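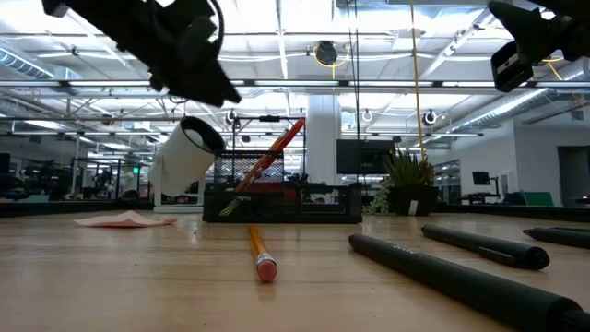 What should go in a mesh desk organiser first? Pencils, always, in the tall compartment, points up so you can grab the right one!

By Filipa Quintela, November

I love this job (two minutes, tops). Clear the tabletop, pick up every stray pencil, then stand the lot together. Loose paper goes flat in the lower tray – smooth out any crumpled corners first. Angle your lamp so it lights the spot where you write, and slide the plant to the back. My Fosard mesh one has lasted years and still looks great.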